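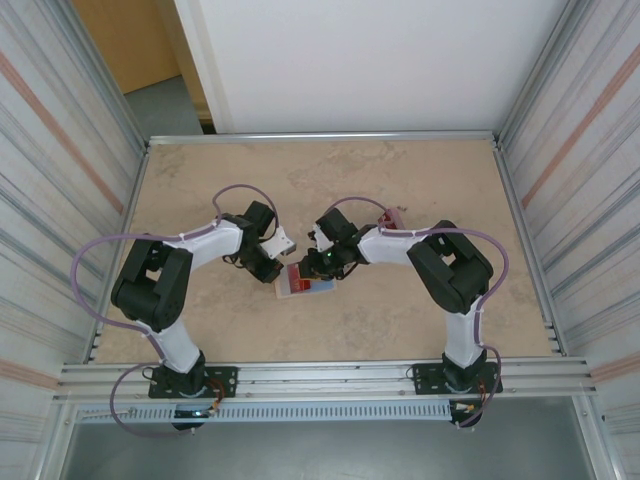
Two arms, one small box.

My grandmother had a drawer for letters, and I have inherited the letters but not the drawer. For many years they stayed in a plastic bag in my closet. In October I decided finally to read them all, in order, and to write down who is who while there is still somebody to ask.

I believed it would take me one weekend. There are 776 letters and postcards. Most are from Bronisława Cieślak, who was my grandmother's friend from school and who stayed in Korkulow when my grandmother left. She wrote for almost 80 years, first in pencil, then in a very blue ink, and at the end with the help of her niece.

The handwriting was the first difficulty. Bronisława made her "n" and her "u" exactly the same, so for a long time I thought there was a cousin with a strange name, and it was only a dog. I read aloud now. When I hear the sentence, I often understand the word which my eyes refused.

The second difficulty was that she did not explain anything. Why should she? Her friend knew the street, the baker, the teacher with the bad temper. "You can imagine what he said," she writes, and I can't imagine, I don't know who he is. I keep a list of such people. My mother could name four of them by telephone, and about one she laughed so much that she had to call me back later.

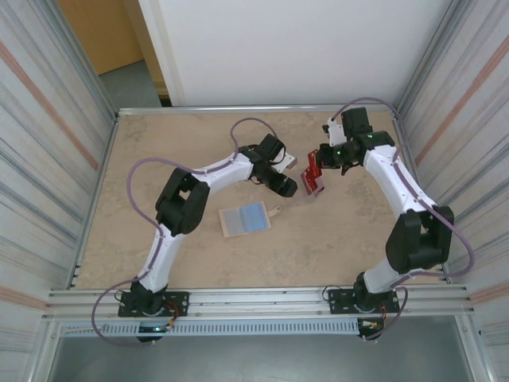 Both arms again, with the orange stripes on the side walls.

I work on it in the evening, after the dishes, and I stop when I begin to skip lines. Eleri Maddocks, my neighbor here in Landeg, lent me three flat boxes that she had used for her maps. I sort by year and leave the letters folded the way they were folded. She told me also to write the numbers on a slip of paper and never on the letter, and I am sorry that I did not ask her before I started.

There is not much drama in them. The price of plums, a wet summer, a coat that was turned and sewn again for a younger sister. One page is only about how to keep moths away. But I noticed that she always answered the questions from the last letter before she wrote any news of her own, and I have started to do the same when I write to my mother.

I have now reached the year when Bronisława got married. My grandmother's answers must be in Korkulow, if they still exist, and I have written to the niece at the last address I could find.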